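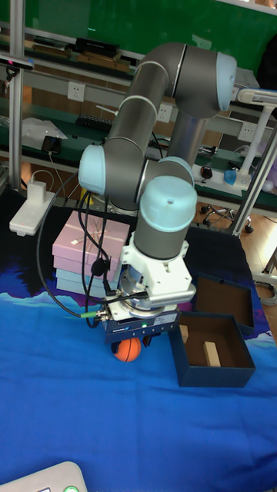 The gripper cable has been the weak point of this cell since we set it up, and last Monday I finally set aside the whole day to sort it out. I look after one arm at Skurport, a six-axis with a gripper on the end, and most of what I do with it is dull. Picking test, wipe down, log the numbers, tighten whatever has moved. The cable is the exception. It comes down off the arm joints in a loop on the left and goes into the side of the gripper at a connector with a green end, and in that spot it is exposed to anything tall we put on the table, such as the stack of pink and blue boxes. For most of the year it has been fine. In October it started dropping out.

What happened was that the gripper would lose communication for a moment, always with the wrist turned a long way round, and the program would stop with a fault. Power cycle, carry on, same thing an hour later. Belmiro Patrício had a look at the logs for me and found that nearly every fault came with the last joint past 175 degrees in one direction. Below that, almost none. So either the cable was being pulled or something inside it was going.

I took the easy option first, which was to unplug it, look at the pins, plug it back in and see. It ran for three days. Then it faulted again while Leokadia Wysocka was running it, and she wrote "cable again" in the book and went home, fair enough.

So on Monday I did it properly. For my own benefit next time, this is what the job involved.

Park the arm first. I have a saved position for this where the wrist hangs straight down over the middle of the table at a height I can work at without kneeling. Take whatever is in the fingers out by hand, then power the controller down at the switch and wait for the light on the gripper to go out before touching the connector. I have pulled it live once before and got away with it. I don't plan to do it again.

The old cable ran under ties along the links, and two of those had been done up far too tight. That was me, I think. When I slid the cable out there was a flat spot in the jacket just above the last tie, and if you bent it there you could feel it give more than the rest. I put a meter on it and wiggled. One of the data lines went open and came back. That was good enough for me.

The replacement was a Valente one, ordered from the Brininstead warehouse, and it came 200 mm longer than the original. I was going to send it back, but Radymyr Bondarchuk said to keep it and use the extra for a bigger loop at the wrist. He was right about that. The original never had enough slack to go all the way round without pulling, and the tight ties made it worse.

Routing took most of the afternoon. I moved the arm by hand through the worst positions with the cable only loosely held, marked with tape where it wanted to sit, and then fixed it at those points and nowhere else. Hook and loop straps this time instead of plastic ties. The rule I'm using is that I should be able to slide the cable under a strap with one finger.

The bigger loop does have a downside. It swings. On fast moves it comes out further than the old one did, and on the first run it brushed the box stack hard enough to shift the top lid. I moved the stack a bit further out and dropped the speed to 40 percent for any move on that side of the table. That costs some time on each pick. I can live with it until I find a better strap position higher up.

While the power was off I did the flange screws as well. One of them was looser than I'd like, so they all came out, got cleaned and went back in with a bit of thread locker, tightened across from each other a little at a time. If you disturb the flange you have to check the tool centre again, which I always forget to leave time for. It had moved by a small amount. I taught it again with the pointed tool from the Wernov kit and saved it under a new name so the old one is still there if I've botched it.

Testing was the usual objects. The small ball is the one I trust most for this, because if the fingers aren't closing evenly it squirms out sideways, whereas the wooden blocks will let you get away with a lot. I ran more than 175 cycles on the ball before I packed up, with the wrist going to both ends of its travel every time, and had no comms faults. There were a few missed picks at the start, before I'd fixed the tool centre.

Vitória Brandão ran it the rest of the week and reports the same, apart from one stop on Wednesday morning that turned out to be the emergency stop being leaned on.

Still to do:

Order a second cable to keep in the drawer. Afonso Loureiro has the part number.

Make a small bracket to hold the loop away from the wrist. I have a drawing but haven't printed anything yet.

Put a soft limit on the last joint so that nobody's program can wind it up past where the cable is happy. I should have done this at the beginning.

Photograph the cable route with the tape marks still on, before they fall off.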